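Sim run checklist, Lucero robotics club — bathroom task, Thursday session

Filled in by me, with Nattawut Kongkaew reading the items out
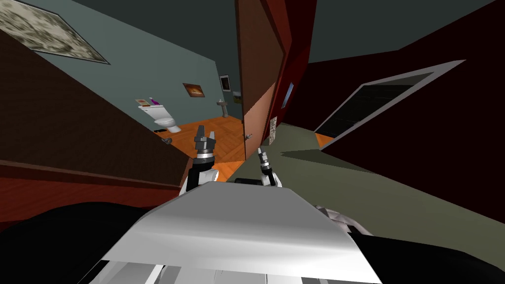 Right, I went through these before anyone pressed start, so please don't skip ahead just because it's "only" the simulator!

1. Latest Ronoris build loaded — yes. Last week's is still on the shared drive, can someone bin it?
2. Stop key tested — yes, twice (my keyboard sticks a bit).
3. Both arms answer to the right controller — yes, after I'd plugged them in the wrong way round. Sorry, Nattawut.
4. Joint speed limit on — yes, set to 8.
5. Bathroom door open at the start — yes.
6. Camera level — no. Walls and floor are all on a steep slant, so check the head angle before the next go.
7. Log saving — yes, 1,784 lines from the warm-up.
8. Disk space — tight, we're 84 per cent full.

Signed off apart from item 6, which I'll look at after tea.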